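Notas para la charla «Una mesa con casi nada encima»
Versión para leer en voz alta. Lo que va entre paréntesis no se dice (o se dice si veo que la gente se aburre).

Diapositiva 1. Título

Buenas tardes, gracias por quedaros, que sé que es la hora mala y que el café está en el otro pasillo. Soy de las que pierden las gafas, y lo digo de entrada para que sepáis con quién estáis hablando. Las he perdido en el horno, en el coche de mi hermana y una vez encima de mi propia cabeza durante una reunión entera. De ahí viene esta charla, de buscar gafas.

(Pausa. Si se ríen, contar lo del horno. Si no, seguir.)

Diapositiva 2. De dónde sale esto

Trabajo en Morkby ordenando espacios de trabajo para oficinas pequeñas. Cuando digo ordenar la gente se imagina cajitas con etiquetas, y alguna hay, pero casi todo mi trabajo consiste en sentarme en la silla de otro y preguntarle dónde deja las cosas cuando entra por la puerta. Las llaves, el móvil, el estuche de las gafas, el tupper. ¡Sobre todo el tupper!

El invierno pasado hicimos un proyecto con el estudio Prulthorpe que se alargó de diciembre hasta bien entrada la primavera. Pasamos por todas sus mesas y apuntamos los objetos sueltos que encontrábamos. Salieron 423. Tengo la lista completa por si alguien quiere sufrir.

(No enseñar la lista. La última vez perdí diez minutos con las grapadoras.)

Diapositiva 3. Los 423 objetos

Lo primero que me sorprendió fue cuántos eran de la persona y cuántos de la oficina. Yo iba preparada para papeles, y había papeles, pero lo que más nos costaba colocar eran las cosas personales que van y vienen: crema de manos, auriculares, pañuelos, gafas de lejos, gafas de cerca, las gafas viejas que se guardan por si acaso. Esas cosas no tienen cajón. Viajan en el bolso y aterrizan donde pueden, normalmente debajo de algo.

Tariq Ghumman, mi compañero en este proyecto, les puso el nombre de «objetos de aterrizaje» y a mí me pareció cursi durante una semana y luego empecé a usarlo yo también. Así que lo vais a oír bastante.

(Beber agua.)

Diapositiva 4. El estuche

Vamos al estuche de las gafas, que es mi objeto favorito de toda la lista y os voy a dar la tabarra con él un rato. Un estuche cerrado en una mesa es un bulto. Uno abierto ocupa el doble, con la tapa echada a un lado, y encima tiene dentro una cosa delicada que da miedo mover. ¿Qué hace la gente? Lo rodea. Pone la taza más allá, el cuaderno más acá, y a las dos horas el estuche manda en la mesa.

En mi casa probé a dejarlo siempre abierto para no tener excusa y guardar las gafas nada más quitármelas. Funcionó a medias. Las gafas acababan en el estuche, sí, pero también acababan ahí un clip, un tíquet del Muvico y una horquilla. Un estuche abierto es una invitación, igual que un cuenco en la entrada.

Lo que recomiendo ahora es bastante tonto: elegir un sitio fijo al alcance de la mano con la que uno se quita las gafas. Quitároslas ahora, los que llevéis. ¿Veis? Cada uno lo hace con una mano y casi siempre es la misma. Pues el estuche va a ese lado. Y abierto mientras se trabaja, cerrado al levantarse.

(Esperar a que se las quiten de verdad. Mirar a la fila dos, que allí suele haber gafas.)

Diapositiva 5. El color importa más de lo que yo quería admitir

Tuve un estuche negro muchos años sobre una mesa oscura y era como esconderlo adrede. Me lo dijo Tariq y me enfadé, porque el estuche era precioso. Luego me compré uno claro y dejé de palpar la mesa como si buscara el interruptor de la luz. En Prulthorpe propusimos lo mismo a quien quiso: mesa oscura, estuche claro; mesa clara, estuche con color. No todo el mundo picó. Una chica nos dijo que ella prefería perder las gafas con dignidad y me pareció muy bien.

Diapositiva 6. Cables, o el agujero de la mesa

Aquí siempre pregunto cuántos tenéis un pasacables en la mesa y se levantan muchas manos. Después pregunto cuántos habéis mirado dentro este año y se bajan casi todas.

El pasacables es un invento estupendo con un problema: como es un agujero, le echamos cosas. Los cables que sobran se enroscan allí y se quedan a vivir. Mi norma personal es sacar todo lo que no llegue a un enchufe, y lo que sí llegue, sujetarlo por debajo del tablero con una tira de velcro. Nada de bridas de plástico, que luego hay que cortarlas y las tijeras nunca están.
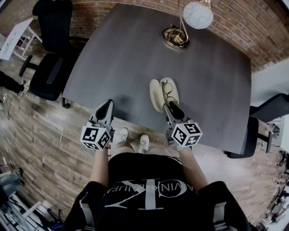

Mesa gris oscuro, estuche abierto de color crema con las gafas dentro y, al fondo, el pasacables dorado con su maraña.

Fijaos en cuánto tablero queda libre y en lo que tira de la vista el redondel del fondo. El estuche claro lo localizo enseguida, incluso desde la última fila, espero. Me gusta mucho también la lámpara redonda blanca, con esas vetas grises, colgada por encima de la mesa, que no roba ni un palmo de superficie. Si podéis subir la luz al techo, subidla y ganáis una esquina.

(Si preguntan por la pared de ladrillo: sí, es bonita, no, no tengo el teléfono del albañil.)

Diapositiva 7. Lo que hicimos mal

En Mudgway, el encargo siguiente, nos pasamos de listos. Repartimos 200 bandejitas para objetos de aterrizaje y a las pocas semanas había bandejitas llenas de bandejitas. Las recogimos casi todas con bastante vergüenza. Nos quedamos con 16, las que la gente nos pidió que no nos lleváramos, y esas creo que siguen en su sitio.

Diapositiva 8. Deberes y preguntas

Cuando volváis a vuestra mesa, mirad dónde están las gafas, mirad dentro del pasacables y sacad un cable. Uno solo, con eso me doy por contenta.

(Turno de preguntas. Recoger mis gafas del atril antes de bajar.)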